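Wullov wants 2000 goes at picking up a toy brick

Robots are supposed to spare us dull, repetitive work. Getting one to do so begins with a good deal of it, as the team at Wullov is finding out.

The Nundmont firm has spent this winter gathering examples for Edar, a learning system meant to teach small, cheap arms to pick things up. Each example is one attempt at a toy brick, lasting some 30 seconds. Wullov wants 2000 of them by December and managed 90 on the first day, a pace it has not matched since.

Failed attempts are kept too, provided they are marked as failures. The marking is done by people, who have asked whether a robot might do it.

The arms are 3D-printed, and the room is shared with laptops, cables and whatever anyone happens to be drinking. Wullov regards this as realistic.

Kirkegaard, which is paying for the work, will get the first 3 batches free of charge. It has already asked if the brick could be swapped for something it sells – a request Wullov is considering. 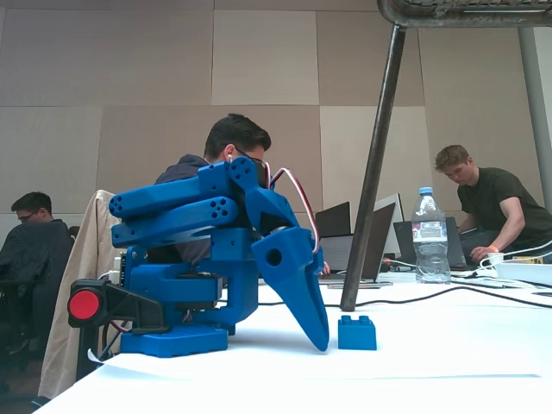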